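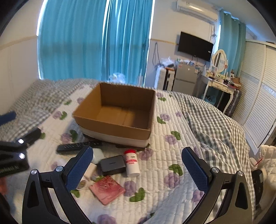

The bedroom box, November

Started on the bedroom this evening, a little before 7, with the box open on the bed and the things from the nightstand put out in front of it. I didn't take the cover off first. It's the white quilt with the purple flowers, and I probably should have folded it away, but the checkered one was already rumpled and I didn't feel like stripping the whole bed to sort through small stuff.

The nightstand has to be empty by the end of the month. It goes to the new apartment ahead of everything else, and the Mabaso people won't carry furniture with anything in the drawers. They were clear on the phone. Their price is 783 for the van and two men, and that covers the stairs at this end but not at the other. I asked twice to be sure.

Went through it like this. The remote is for the old TV, and the TV is going, so the remote goes with it. I should put tape around it so the battery cover doesn't come off in the box again. The black case stays with me until the last day. The white bottle with the red cap I wanted to put in the bathroom bag, then remembered the bathroom bag is already closed and under two other bags in the hall. So it goes in this box and I'll write it on the side.

The pink packet I can't decide on. I've had it in that drawer since the last move and never done anything with it. It has a flower pattern pressed into it and it's still nice. I moved it to the throw-out pile and back to the bed and then left it on the quilt. Same with the little beige box. I keep small boxes because they seem useful and then they sit there holding nothing.

The box itself came from the Caler store on the corner. They leave them by the back door after closing and don't mind if you take them. It has no flaps, so it can't be taped shut, but for light things I'll just lay a towel over the top. I have 6 left of the ones with lids and I want those for the kitchen.

Had soup at 8 and did some sums while it heated. I put aside 1,000 for the move. After Mabaso and the deposit on the storage unit at Planex there isn't much left, and I still need curtain rods. The storage place wants the first month paid when I pick up the key. I could skip it if I got rid of the armchair and the shelves from the hall, but I said that in the summer too and both are still here.

Back hurts from bending over the bed. Next time I'll use the table.

Called the electric company about the final reading. Waited a long time and got cut off. Will try in the morning before work.

Didn't get to the closet. The top shelf is mostly blankets and those can go in bags, but there's a suitcase up there too and I don't remember what's in it. I need the step stool for that and it's behind the boxes in the hall.

To bed late. Had to clear everything off first, so it all went onto the chair.

Recent entries
Boxes from the corner store
What the van costs
Dumuvham Street, second visit
Measuring for curtains
The armchair again
Older entries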